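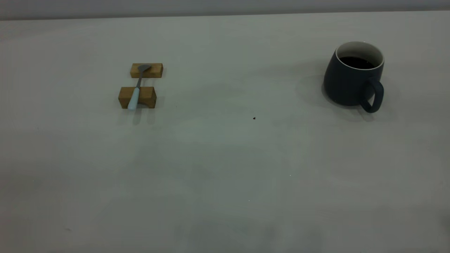

# Lemard Two-Block Spoon Rest

A spoon rest in two separate wooden blocks, sold by Visolham. One block goes under the bowl of the spoon and the other goes under the handle. Set them as far apart as your spoon needs. The spoon can lie straight across or on a diagonal, and the handle can stick out past the front block so it's easy to pick up.

The wood is light brown with a warm honey color. Grain varies from block to block, and we don't match pairs.

**What you get**

- Two rectangular wooden blocks
- One cotton storage bag
- Care card

The spoon with the light-blue handle is not included. It comes from our Pitness line and is listed separately.

**Care**

Wipe with a damp cloth and stand the blocks on end to dry. Do not soak them or put them in the dishwasher. Rub in a little food-safe oil every 3 months, or when the wood starts to look dull. Tomato sauce and turmeric will stain if left overnight.

**Ordering**

Item no. 117. Price is $13 per pair. Orders of three pairs or more ship free. Cafes and shops can ask for case pricing from Vlasta Slanina in our trade office. The current run is 1,000 pairs, and the next one is due in January.

The blocks were designed by Shewit Woldegiorgis, who also drew our Feyisa bread board.

Returns are accepted on unused pairs in the original bag. Single replacement blocks are not available.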